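The Morkness Trials

I got the job of choosing the gripper because I was the only one in the office on the morning Valquíria Bezerra walked in and asked who was free. I said I was, sort of, and by lunchtime I had a desk, a login and three suppliers who all wanted to be my best friend.

The plan was simple enough. Before anyone spent money on the real thing we'd try everything out in the simulator, which was called Morkness and had been written by someone who'd left. Same arm every time, same little parts to sort, 200 goes for each gripper. Whichever one put the most parts in the tray would win, and Valquíria would sign the form, and I'd go back to fixing the label printers.

Rudano sent me their model first. It was a big wide thing with soft pads (it looked like a pair of oven gloves) and I loved it straight away, which is a terrible way to start a fair test. Durkel sent a small plain one with two fingers. Polat sent a brochure, then another brochure, then a man on the phone who told me his gripper could pick up an egg. I said we didn't have any eggs. He said that wasn't the point!

So off I went. I'd set a run going, make a tea, come back and watch. I got very fond of that room. Whoever built it had put in far more than the job needed, a clock and shelves and even a socket on the wall, and in the slow moments I used to wonder what I'd plug in. I'd started eating my sandwiches in front of it. 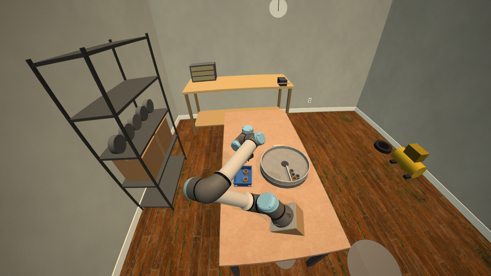 The oven gloves dropped everything. I don't mean now and then, I mean they'd close round a part, lift it a finger's width, and out it would pop like a wet bar of soap. I changed the grip force. I changed the friction. I stayed until the cleaners had gone and changed them both back again. Seventeen parts out of 200, that was Rudano's best score, and I minded much more than I should have.

"You're cheating for it," Valquíria said, reading over my shoulder.

"I'm tuning it."

"Did you tune the other one?"

I hadn't, of course. I'd run the Durkel straight out of the box, on the settings it came with, and it had just got on with things while I was in the kitchen. No fuss at all. I hadn't even watched most of it.

She pulled a chair over then, and we sat and went through the Durkel runs together, speeded up, the arm nodding away like a bird at a feeder. Every so often it would come down slightly crooked, nudge a part with one finger, stop, and try again. There was something about that second try. She felt it too, I think, because she slowed the playback down without my asking.

"Who wrote that bit?" she said. "The trying again."

I looked. It was in the controller, right at the bottom, four lines with a date beside them, January 2018, and a note that said only: give it another chance, it nearly had it.

Neither of us said much for a while. She'd known him, the one who left. I knew that from the way she didn't tell me his name.

We bought the Durkel. The man from Polat still rings, and in September he really did send eggs – a whole box, by courier, two of them cracked. I rang Rudano myself to let them down gently and talked for so long that they offered me a discount.

And I kept Morkness on my machine. Officially it's for checking new parts, but some evenings, when the printers are behaving, I open it up and set the oven gloves going for another 2,000 tries, and I leave those four lines in.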